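Filed under: Workshop notebook / Visitors and open days

May, open day, written up the same evening with sore feet

Well, we got through it, and I think we can be pleased with ourselves. Doors opened at 10 and the first lot through were the families from Nindance, who had driven 70 km and were very keen to get their money's worth out of a free event (fair enough!). Sorcha did the welcome at the roller door and then sent people round in groups of ten or so, first to the soldering benches, then the old Chávez lathe, then down to us at the two-arm cell for the dishes.

I'll put down how we ran it while I still remember, as Rasmus will want to do the same thing at the Isuvcombe show and I'd like him to have something better than my scribbles on the back of a sign-in sheet. Each demo went for 4 minutes, and that was plenty. Wenceslao drove both arms for the morning and Damián took over after lunch. We'd agreed the night before to go with the dish rack over the stacking blocks, and I'm so glad we did. Everybody has an opinion on how to load a dish rack. I had one grandfather telling Wenceslao, very kindly, that he was putting things in back to front, and the two of them had a lovely long chat about it while the next group waited.

The settings we landed on were the slower speed for both arms and the softer grip on the left. The left arm takes plates by the rim, and it was happiest when the plate was already standing nearly upright against the side of the rack. The right arm works from over the top with its fingers pointing down. Please keep the glass toward the back if you're setting up, as it's very hard to see on that stone-coloured floor, for people as much as for anything else.
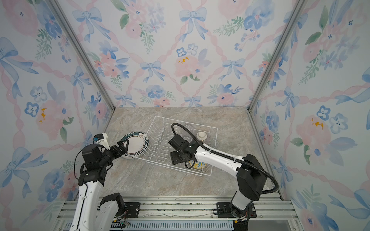

Do both arms need to be moving at the same time?
They can take turns, and for visitors it's often nicer that way. One arm holds its plate still while the other gets on with its own job, and people can follow what's going on without looking back and forth.

Evaristo asked me to note the crockery, so: the plate with the dark green rim, the yellow and blue patterned one, the little white cup and the glass. They're all going back in the Fatel tub under the bench, wrapped in tea towels please, and the tub stays with the cell from now on so we aren't raiding the lunchroom again.

The wallpaper was a hit, by the way. I'd had my doubts about roses and big blue bows, but a girl in gumboots told me it was the fanciest kitchen she'd ever seen and wanted to know if the robots had picked it themselves. Damián told her they had. I let it stand.

Jobs for before the next one. The rail wants a good going over with the vacuum and a soft brush, there's a fair bit of grit sitting on it. I'd like a second look at where the thick cable on the right arm loops up over the rack, and whether one more clip would bring it in closer. We also need a step for the smaller kids, 40 cm high would do it, and Sorcha reckons there's one in the shed. Wenceslao has the sign-in sheets and I have the key to the cell cupboard, it's in my coat.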